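Hefezopf über Nacht – so klappt er bei mir

Ich backe den Zopf Tatlı seit Jahren, und seit ich den Teig abends ansetze, ist er endlich fluffig!
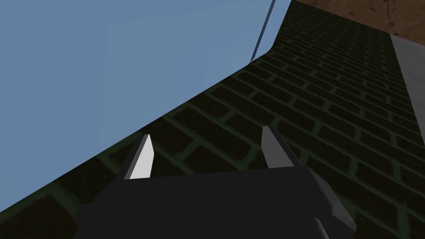 Zwei Greiffinger, hell und spitz der linke

Erst mal die Milch lauwarm machen, dann 16 g Hefe und den Zucker rein und kurz stehen lassen.

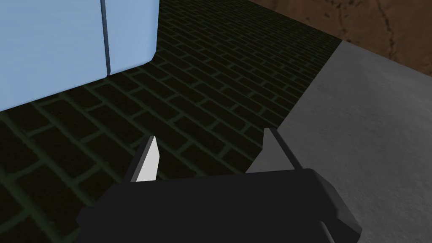 Lesezeit: 1 Minute

Mehl, Butter, Ei und Salz dazu und kneten, bis sich alles vom Schüsselrand löst – das dauert (ich höre dabei Radio). Abdecken und ab in den Kühlschrank.

Morgens flechte ich drei Stränge, nicht zu fest, und lasse den Zopf noch mal
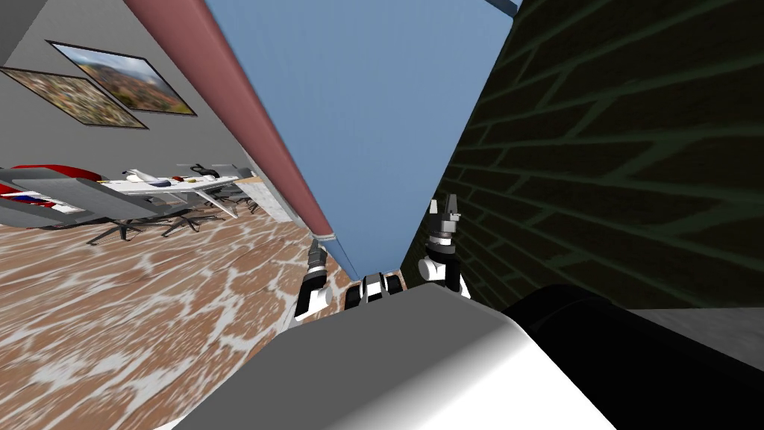 gehen, bis er schön rund aussieht. Mit Ei bestreichen, dann 31 Minuten bei 170 Grad backen.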